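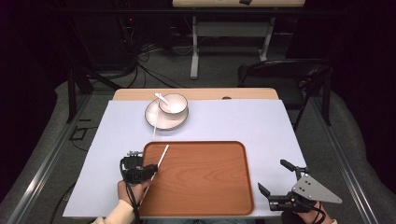 **Fultden Health Network to Add Backup Power at Six Rural Clinics**

FALSTEAD, March 2, 2023 – Fultden Health Network has signed an agreement with Hrynyshyn Energy Storage to install battery systems at 6 outpatient clinics in the Falstead area. Work will begin in April at the Bresow clinic, which has the oldest wiring in the network and occupies a building that dates from 1909.

Each system will supply vaccine refrigerators, exam room lighting and patient records servers during an outage. Combined storage across the sites will be 300 kilowatt-hours. The clinics now depend on portable generators, which must be started by hand and refueled during long storms. 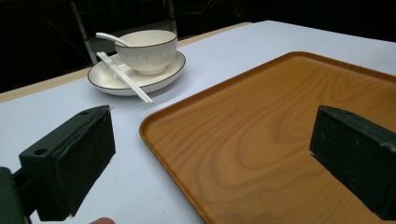

*Serving tray with a wood-grain finish on a white tabletop.*

The agreement covers installation, staff training and 3 years of maintenance. Clinics will stay open during the work – planned shutoffs will be limited to evening hours, and patients with affected appointments will be contacted directly.
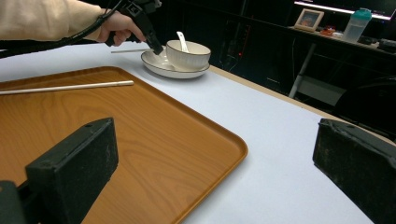
Funding comes from the network's capital budget and a state resilience grant. No change in patient fees is planned as a result of the project.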